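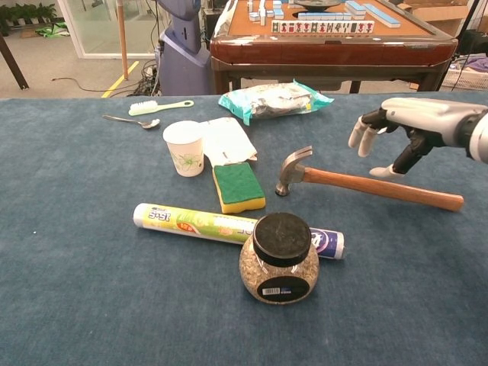
A hammer with a wooden handle and a jar with a black lid.

Is the Prosano pantry reset worth 40 dollars?

Several readers in Prirnirton have asked us about the Prosano pantry reset, the 12-week plan that promises to cut your grocery bill by storing dry goods "the right way." We read the whole booklet. Most of it is advice your grandmother gave away free: keep grains sealed, keep them out of the sun, use the old stuff first.

The claim that bothers us is the savings figure. Prosano says a household can save 500 dollars a year. We looked for how they got there and found a single line about "typical waste." Typical for whom? A family that throws out that much rice and oatmeal has a shopping problem, and new labels won't fix it.

Then there are the refills. The starter kit covers the first month, and after that the moisture packets run 19 dollars a box. Any jar with a tight lid does the same job in a dry kitchen. If yours is damp, maybe the packets help, but we would want to see a test that the seller didn't run.

The Hourani store on Jover Street will let you read the booklet at the counter. Do that first.

Recent items
Are store-brand batteries any worse?
The trouble with lifetime warranties
Water filters, again

Search this site Enter keywords Go

Contact us | Copyright Prirnirton Shopper's Letter | Back to top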